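Play-kitchen bench, notebook, December
Entry 16 — contents check and layout, Stultell table

Start 9:40. Present: self, Yara Fakhoury. Lambros Petridis in after lunch for the cable ties and the floor tape.

Purpose: go through the play food and cookware on the white table, fix names for everything, and settle a resting layout so the next person doesn't have to work from memory. The old list (Corkton tub, sheet 5) uses three different words for the same cup and has no entry at all for the plate.

Names first. Agreed with Yara that every item gets one plain noun and, if needed, one color. No brand names in the item column. "Ketchup" is allowed because there is only one red bottle and no one will call it anything else. "Peeled banana" is to be written in full. The tub holds an unpeeled one as well and the two have been swapped on paper at least twice.
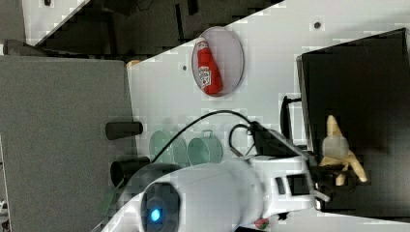 Storage by category was tried in November and dropped. Food in one tub and dishes in another looks sensible on the shelf, but half of what we set out is a pair, and the pairs kept getting split. New rule is that an item is logged with whatever it rests on. The ketchup goes down as "on plate" and the peeled banana as "on black", so a glance at the sheet gives both the item and its place. Nektarios objected that this makes the sheet longer. It does, by one column.

Surface. The white top has small dark holes in it. Small items should not be parked over a hole, mainly for the sake of the strawberry, which has a pointed end and rocks. I had wanted to use the holes as reference points for the layout and Yara talked me out of it. They are hard to tell apart once dishes are down. We will use the plate as the reference and work outward from it.

Tape. Keep the roll off the table when the layout is recorded. It gets set down near the fruit and then someone lists it. Proposed home is a hook on the Bindside rack. Lambros to fit.
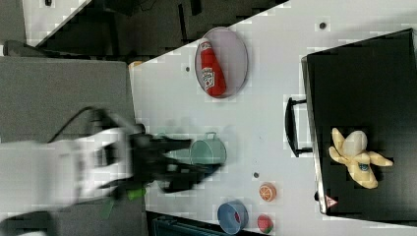
Green cup

Small, with a loop handle. The recurring question is whether it rests upright or on its side. On its side it can roll, though the loop stops it after part of a turn. Upright it is steadier and takes less room, but the handle direction then has to be written down. Decision: upright, handle toward the plate side. If found on its side, note it and leave it until the sheet is filled in.

Wash note: warm water, a drop of soap, dry with a cloth. Do not leave it on the heater again.

Ketchup and plate

The plate is the only dish here that has never been moved from the list to the spares box and back. Bottle lies down, lengthwise on the plate, cap away from the front of the table. Standing it up was ruled out in entry 5 and I see no reason to reopen that.
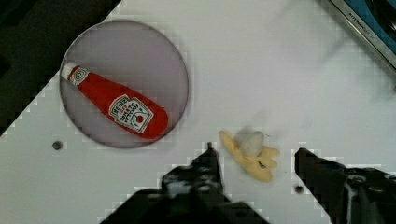

Lengthwise also leaves enough rim on both sides to lift the plate with the bottle still on it, and that saves a step at clearing time. Yara did it ten times in a row without losing the bottle. Plate wiped down after. Label on the bottle to be left alone; no tape, no stickers, no marker.

Catalog number for the whole set is 3733 on the Noguchi order sheet. Zoi Liapis has the original. The number covers cookware and food together, so it is no use for ordering one replacement piece. Asked her to check whether single pieces can be had. Shelf budget left for the quarter is almost 500, which is plenty.

Cookware and the left side

After lunch, second layout, with more of the set out. Took longer than planned. 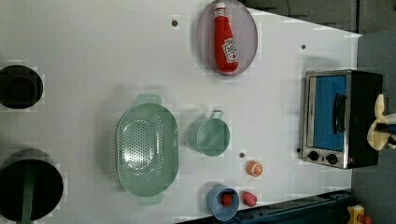
Spacing is the main limit. Large pieces need to go down first or the small ones end up pushed to the front in a row. The colander takes the most room of anything in the middle, handles included, so it goes down straight after the plate and the green cup is placed against it on the right. Orange half below that. The blue cup on its side with the red piece inside is to be logged as two items, with "in blue cup" in the new column. The dark pots stay at the far left and the toaster oven at the right, and neither side should creep inward. Evanthia Konstantinidis wants the pots farther back. Not changed today.

Open items
- hook for tape roll (Lambros)
- single-piece ordering (Zoi)
- retype sheet 5 with new names, bin the old one (self)
- decide on pot position (Evanthia, self)
- find the lid for the Corkton tub

Stopped 4:15. Table left set in the second layout, sheet clipped to the rack.

2 comments | 5 shares

Related entries
Entry 15 — Shelf labels, second attempt
Entry 14 — Sorting by category, results
Entry 11 — Bindside rack assembly
Entry 5 — Bottle position on plate

Stultell workshop notebook | Contact: Zoi Liapis, bench office | All rights reserved | Back to top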